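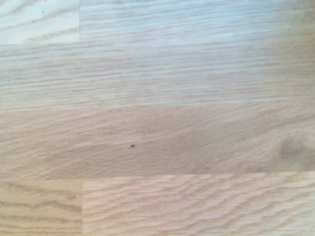
Wrist camera view, bare wooden surface, no gripper in shot.

This site uses cookies to remember your settings. Accept / Manage

Wrist camera sees only table at episode start. Keep or trim?

Posted by Vevska

I am recording teleoperated pick-and-place demonstrations for a small imitation learning policy. One wrist camera, one fixed camera, joint positions logged with both. I have 700 episodes so far and want to start training before recording any more.

In 167 of them the wrist view opens on bare wood, as in the still at the top. The object is outside its field of view and so are the fingers. The fixed camera sees the whole workspace in every episode.

My questions are whether these opening frames do any harm, and whether I should cut each episode to begin when the object enters the wrist view. I would also like to know if the wood grain matters. It is quite strong along the bottom row of strips and soft through the middle, and I worry that the policy will use it to work out where it is.

Rosedard

Cut them. Blank frames teach it nothing.

Flillolness

I would not cut them on that basis. At run time the arm will start from the same poses, and if the training set holds no frames from there, the policy has to guess its first moves. The fixed camera and joint positions still carry information while the wrist view is plain.

What you should remove is idle time. If the operator waited before moving, you have a run of near-identical frames paired with near-zero actions, and the policy may learn to sit still. Threshold on joint velocity and keep a few frames before the first motion. We used 20 at Vasiliauskas and it was enough. Apply the same rule to all 700, including the ones where the object is visible from the start, or the two groups will differ in a way you did not intend.

On the grain: yes, it can be used as a position cue. Seams and knots are fixed landmarks if the table never moves relative to the base. Even the small dark speck left of centre in your still could serve, if it stays put between sessions. Check how many episodes it turns up in, then wipe the table.

To test for it, hold back a batch recorded with a plain mat over the wood. If success drops sharply with the mat down, record more on mixed surfaces. Random crops and colour jitter help a little, but they leave the pattern of the joints intact. Your still also runs from cool at the top to warmer at the bottom, so check that white balance is locked before the next batch. I can't tell from one image if it drifts.

Vevska

Thanks. White balance was on auto. I will trim by velocity, leave the table views in and record a mat set for testing.

Last updated: February 17, 2020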